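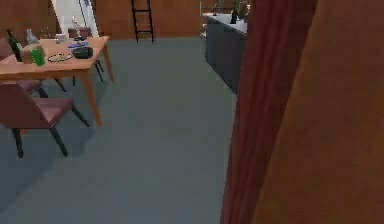 Audio Production Gets Its Own Degree Track

Starting with the fall semester, students in the School of Media and Communication at Gesura College will be able to major in audio production. Until now the subject has been taught as a concentration inside the broadcasting degree, and students who wanted to work in sound had to complete the full television sequence before they could register for the upper-level recording classes.

The faculty senate approved the change in June after a review that ran through most of the academic year. The state board signed off shortly afterward.

Sajib Begum, who has taught recording and live sound at the college since the concentration was first offered, will direct the new program. He wrote most of the proposal and will continue to teach two courses each semester.

"Students have been asking for this for a long time," Begum said. "They would come in wanting to record bands or mix podcasts, and we would hand them a camera and tell them to come back in two years. Some of them did come back. A lot of them changed majors or transferred."

What changes

The broadcasting degree stays in place, with its requirements mostly as they were. Students who are already in the audio concentration may finish it under their original catalog or move to the new major. The advising office will send each of them a degree audit before registration opens. Credits earned in Introduction to Recording, Microphone Technique and Radio Workshop will count toward the major without a petition. Television Studio I will count as an elective.

New majors will begin with a shared first year that covers media writing, media law, basic acoustics and an introductory lab. In the second year they choose between music recording and spoken audio. The second option takes in radio, podcasting, audiobooks and sound for video. Both options end with a capstone project and an internship of at least one semester.

Three courses are being offered for the first time:

Audio 215, Editing the Spoken Word. Interview technique, cutting tape, script structure and narration. Students produce two short documentaries.

Audio 330, Live Sound. Taught in the main auditorium and at the student union. Evening hours are required, so students should look at their work schedules before signing up.

Audio 410, The Business of Recording. Contracts, licensing, royalties and studio bookkeeping. Open to students from the music department with permission of the instructor.

Studios and equipment

Most classes will meet in Kumarasinghe Hall, where the two control rooms on the ground floor were rewired over the summer. Studio B has a new mixing console and a patch bay that students can reach without crawling behind the rack. Studio A keeps its analog console, which the recording faculty wanted to hold on to for teaching signal flow.

The old tape library next door has been turned into an editing lab. It will be open from 8 a.m. to 11 p.m. during the semester, with a lab assistant on duty after 5 p.m. Students in audio courses can book a station through the same system used for the television edit bays. Bookings are limited to 3 hours per session during midterms and finals.

Field recorders, headphones and microphones can be checked out from the equipment room on the second floor. The checkout period is two nights. Equipment that comes back late will put a hold on the student's account, as it does now for cameras.

The tapes from the old library have gone to the college archives in cold storage. The collection has 626 reels, most of them student newscasts and concert recordings. Anyone who worked at the campus station and can help identify speakers or performers on unlabeled reels is asked to write to the school office.

Internships

The school has signed internship agreements with two companies in the area. Movden, a post-production house, will take students each spring to work on dialogue editing and sound for documentaries. Plarniteck, which installs and runs sound systems for theaters and conference centers, will take students in the fall and in the summer term. Interns at both companies will be paid hourly.

Students are free to find placements on their own, as many broadcasting majors do. The placement has to be approved in writing before the term begins. Credit can't be given afterward for work already finished. Forms are available at the front desk in the school office, and Begum will hold an internship meeting in the first month of the semester for juniors and seniors.

Scholarship

A gift from alumni of the campus radio station will pay for an annual scholarship of $3000. It is open to any audio production major who has completed the first year with a grade average of 3.0 or higher. Applicants should submit a recording they made themselves, of no more than ten minutes, along with a one-page statement on how it was made. Group projects are accepted if the statement makes clear which parts were the applicant's work. The first award will be made in the spring.

How to declare

Current students can declare the major by filling out a change of major form and meeting with an adviser. Incoming first-year students should select Audio Production on the enrollment form. Those who have already chosen Broadcasting can switch at orientation without filling out anything further.

Transfer students should bring syllabi from any recording or radio courses they have taken elsewhere. The program will review them individually, and a student may be asked to show a piece of finished work before being placed in an upper-level class.

Questions about the curriculum go to Sajib Begum during his office hours, 2 p.m. to 4 p.m., in Kumarasinghe Hall. Questions about financial aid should go to the financial aid office.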